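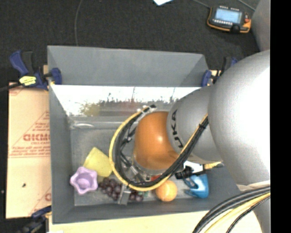

Figure 3. Photo: Griet Verschueren.

4.2 Keeping a reading log, and what it does to the reading

We now turn to the part of the study that our participants talked about most willingly, and often at great length, which was the monthly log. Readers in the Gavthorpe group had been asked to write down every book they finished, the form in which they read it (print, e-book or audio), where the copy came from, and anything else they felt like adding. We had expected short entries. What came back over the 7 months of the study was a good deal richer than that, and we are grateful to the 57 readers who kept it up through house moves, new babies and one very long winter.

The first thing to say is that people do not agree on what it means to finish a book. Some readers logged a title only when they had reached the last page of the last chapter, notes and all. Others were happy to count a cookbook they had browsed over several evenings, or a novel they had given up on well past the middle. One reader wrote next to an abandoned family saga, "I gave it 430 pages of my life, so I am counting it." We left all such entries in, and we follow Economou in treating a book as read when the reader says it is. This makes our totals a little less tidy than they might be, but it keeps them close to how people talk about their own reading.

Audiobooks caused the most worry. Many participants added a small apology beside them in the early months ("listened, if that's allowed"), even though our instructions had said plainly that audio was welcome. The apologies thinned out as the study went on. By May they had nearly gone, and several readers had begun to name the narrator with the same care they gave the author. A few went back and reread in print something they had first heard on a drive or over the ironing, and their notes on these second readings are some of the loveliest in the whole collection – slow, curious, and full of lines they had missed the first time around.

Goals were another matter. We did not ask anyone to set a target, but a good many did so anyway, and they tended to announce it on the first page of the log. Targets based on a number of books seemed to push people toward shorter titles near the end of each month. Targets of another kind, such as reading what was already on the shelf or trying more books in translation, left much less of a mark on length. Readers who set these goals also wrote more about how they chose their next book, and they were more forgiving of themselves when a month went badly. We would not want to lean too hard on this pattern, as people picked their own goals and may simply have picked the kind that suited them.

Borrowed copies deserve a word too. We had taken it for granted that a library due date would hurry people along, and for some it did. For others the due date worked the opposite way: the book sat unopened on the nightstand, was renewed, sat a while longer, and went back unread. Gifts fared worse still. Books passed along by a friend with a warm recommendation were often logged as "next," month after month, and the tone of those entries grew steadily guiltier. Books that readers had stumbled on by themselves, in a secondhand store or on a hotel shelf, were usually started within days.

Finally, a note on the log itself as an object. Participants could choose between a paper notebook and the Idbridge online form, and they could switch whenever they liked. The notebooks came back with ticket stubs, pressed leaves and grocery lists between the pages. The online entries were neater and easier for us to work with, but they were also shorter, and very few of them mentioned where the reader had been sitting – something the notebook keepers told us again and again without being asked. We return to these differences in Section 5, where we compare the wording of the two sets of entries.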